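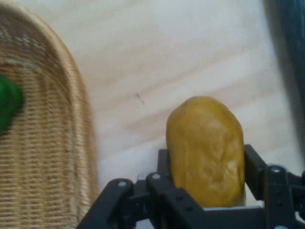

Wasico Opens Transmission Remanufacturing Line at Riltow Plant

RILTOW, December 20, 2018 – Wasico, a supplier of drivetrain components for commercial vehicles, today opened a new line at its Riltow plant for the remanufacture of automated manual transmissions. The line will serve truck and bus operators through the company's existing dealer network and will begin shipping units to customers immediately.

The investment adds a second business to a site that has until now produced only new gear sets and shafts. It also moves the final assembly of Wasico's remanufactured units in-house for the first time. Outside contractors previously carried out that work under license.

"Our customers keep their vehicles on the road far longer than they did when this plant was built," said Leena Lappalainen, managing director of Wasico. "They need a transmission that meets the original specification, arrives when promised and costs less than a new one. The Riltow line was designed around those requirements."

The line will handle two transmission families at launch. The first is the 10-speed unit fitted to regional delivery trucks and intercity buses. The second is the heavier version of the same design, used in timber haulage and construction vehicles, which shares its control unit and clutch actuator with the lighter unit but has a reinforced rear housing and wider output gears.

Remanufacture differs from repair in that every returned unit is taken apart completely. Bearings, seals, synchronizer rings and clutch plates are replaced in all cases. Housings, shafts and gears are cleaned, measured and either returned to stock or scrapped. A finished unit may therefore contain parts from several returned transmissions, and it leaves the plant with a new serial number, a new build record and the current version of the control software.

Each unit is run on a test stand before it is released. The test covers all forward gears and reverse, under load and at operating temperature, and records shift times, oil pressure and noise. Units that fall outside the limits go back to the assembly area with the test record attached. The full record is stored against the serial number and can be requested by any authorized dealer.

Work on the building began in August, when the former heat treatment hall was cleared and its floor relaid to carry the test stands. The washing plant was installed next, followed by the measuring room and the assembly stations. Gear and shaft production in the adjoining hall continued during the work, with some shifts moved to allow for the delivery of heavy equipment.

"We asked the people who build our new gear sets to help lay out the new stations," said Kauko Hyvönen, plant manager at Riltow. "They know where time is lost on a line – walking to a rack, waiting for a hoist, looking for a gauge. Their comments changed the drawings more than once, and the measuring room was moved to the other side of the hall as a result."

The line has created 75 permanent jobs at the plant, bringing the total number of employees at Riltow to 467. More than half of the new positions were filled by people already employed by Wasico, either at Riltow or at the company's distribution center in Pira. The remainder were recruited locally. Recruitment for the evening shift is complete, and the company expects to advertise a small number of further technical positions once the second test stand is in regular use.

All employees on the line have completed a training program covering disassembly, measurement and electrical fault finding. The program was prepared with Ojala, the vocational college where Wasico already trains its machining apprentices. From the next school year, apprentices will be able to spend part of their second year on the remanufacturing line and to take their practical examination there.

"A returned transmission teaches an apprentice things that a new one cannot," said Triin Vaher, head of training at Wasico. "The apprentice sees how a gear wears, what happens when the oil has not been changed, and why a tolerance on a drawing is set where it is. We are pleased that the college has agreed to make this a regular part of the course."

Supply of Used Units

Used transmissions, known in the trade as cores, will be collected through Wasico dealers. An operator ordering a remanufactured unit pays a deposit, which is refunded when the old unit reaches the distribution center in Pira and passes inspection. The unit must be complete and must match the part number of the unit supplied. The housing must be free of cracks, and the unit must be drained of oil and packed in the crate in which the replacement was delivered.

Inspection at Pira will normally be carried out within 30 days of receipt. The dealer will be informed of the result in writing, and where a core is refused, the operator may ask for it to be returned at the operator's expense. Cores accepted at Pira are forwarded to Riltow by the company's own trucks, which also carry finished units on the return journey.

"The deposit system only works if the rules are clear and the money comes back promptly," said Niilo Saarinen, director of aftermarket sales. "Our dealers told us that plainly. We have cut the acceptance rules down to a single page and trained the inspection team in Pira to apply them in the same way every time."

Dealers may order remanufactured units through the parts system they use today. Part numbers for remanufactured transmissions carry the suffix R. Units for the most common vehicle models will be held in stock in Pira, and units for older or less common models will be built to order. Prices have been sent to dealers separately.

Warranty and Service

Remanufactured transmissions from Riltow carry the same warranty period as new Wasico transmissions, provided that they are fitted by an authorized workshop and filled with an approved oil. The warranty covers parts and the labor needed to remove and refit the unit. Clutch wear is not covered. Units supplied before today by the company's former contractors remain covered under the terms that applied on the date of purchase, and any claims should continue to be made through the selling dealer.

Workshops fitting a unit will need to pair the transmission control unit with the vehicle before the first drive. The procedure is the same as for a new transmission and uses the existing Wasico diagnostic tool. A software update for the tool, adding the new part numbers, is available to authorized workshops now. Workshops that have not installed the update will be able to read fault codes from a remanufactured unit but will not be able to complete the pairing.

Materials and Energy

Reusing housings, shafts and gears reduces the amount of new aluminum and steel needed for each transmission. Housings and shafts that cannot be reused are sorted by material at Riltow and sold for recycling. Water from the washing plant is filtered and used again, and oil recovered from returned units is collected in a separate tank for treatment by a licensed contractor.

The washing plant is heated in part by waste heat from the compressors in the gear hall. Wasico will measure the energy used for each finished unit during the first year of operation and will include the results in its annual report.

"We did not want to publish estimates," said Pentti Lehtinen, head of engineering. "The line is new, the mix of units will change from month to month, and the figures should come from the meters. What we can say today is that the most energy-intensive steps in making a transmission – casting the housing and hardening the gears – are avoided whenever those parts are fit to be used again."

Next Steps

Production will build up in stages. The day shift is in operation now, and the evening shift will follow when the second test stand has been approved. Wasico is also studying the remanufacture of clutch actuators and control units as separate items, which would allow workshops to replace them without removing the transmission. A decision on that work will be made after the line has completed its first full year.

About Wasico

Wasico develops and manufactures transmissions, gear sets and shafts for trucks, buses and off-road vehicles. The company has a production plant in Riltow and a distribution center in Pira, and sells its products to vehicle manufacturers and through a network of authorized dealers and workshops.

Media Contact

Wasico Corporate Communications, Riltow plant, main office. Requests for interviews and plant visits should be made in writing. Dealers and workshops with questions about ordering, deposits or the software update are asked to contact their regional aftermarket representative.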